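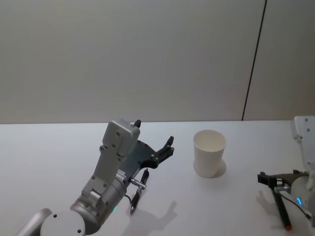 Teaching by demonstration

Teaching by demonstration (also learning from demonstration, or simply "showing it") is a way of getting a robot to do a task by having a person do the task first, through the robot. The person's movements are recorded together with what the robot's cameras saw, and a control program is then trained to produce similar movements when it sees similar things. It is the usual answer to the problem that most people can pick up a cup and very few can write down how.

Methods

In kinesthetic teaching, the operator takes hold of the arm and pushes it through the motion while its joints give way. The method needs little equipment and suits slow work with one arm. With two arms it becomes a kind of wrestling, and the operator's sleeves have a way of getting into the recording.

In teleoperation, the operator stays at a distance and steers with a controller, a headset or a pair of smaller "leader" arms that the working arms copy. Two-armed tasks are nearly always taught this way. The operator gives up the sense of touch in most systems and compensates by moving with the caution of someone carrying soup.

Typical tasks

Tabletop exercises dominate, partly for sound technical reasons and partly for want of storage. Common props include paper cups, pens, markers, blocks and towels. Putting a pen in a cup is a standard beginner's exercise: it calls for a firm grip, a sensible angle and a release at the right moment, and a paper cup will fall over if any of these is neglected. A version for two arms gives each gripper its own pen and leaves the operator to settle who goes first.

A short task may be recorded 1000 times. Starting positions are changed between attempts, as a robot trained with the cup always in one spot will go on reaching for that spot after the cup has been moved, with every sign of confidence.

The Castine set

The Castine set is a collection of tabletop demonstrations recorded by teleoperation at the Akden workshop under Ladi Sani. It began in March with 920 attempts, of which 815 were kept. Rejected attempts included dropped objects, stalled arms and 4 recordings in which the operator had plainly changed their mind halfway. Sani later argued that clumsy attempts should stay in if the operator recovered, on the grounds that a robot shown only perfect work has no idea what to do after its first mistake. The Vullevus group, which prefers its data clean, disagreed at length.

Criticism

Demonstrations carry the habits of whoever gave them. Pauses, detours and nervous second grips are copied as faithfully as the useful parts. Pylypenko, a scoring tool for sorting recordings, marks long hesitations for review, but cannot tell a thoughtful operator from one who is looking for the right button.

See also: Teleoperation; Imitation learning; Gripper; Bimanual manipulation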